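Notebook, April - can rack, drinks shelf mock-up

Rack is the white wire divider type from Flatetti, laid flat on the tan table with the front bar towards the near side. Basket to the right of it, long enough to take a full row. Cans to go in by lane: blue on the left, black with the green band further right.

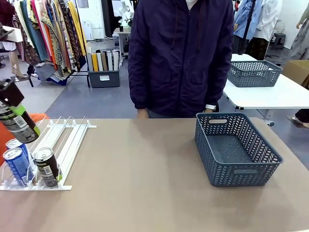 Lane width is the thing to settle before Halliday order more of these. The rods flex if a can goes in at an angle, and a can that leans on the front stop takes up more of the lane than one standing square. Cikden list the spacing for standard cans only. Slim ones need checking separately. Test can weighed 349 g on the bench scale, label included.

Rear clips: two slipped off last time when the rack was lifted by its front bar. Lift from both bars.
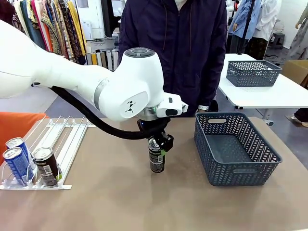 Rack at left with three cans in, fourth can upright on the table, basket empty.

Barcodes should face the front where possible - Bamaseck want them readable without turning the can. Table height left as it was. Still to do: measure rod spacing at front and rear, try 21 mm packing under the rear bar, and note whether the cans run forward on their own.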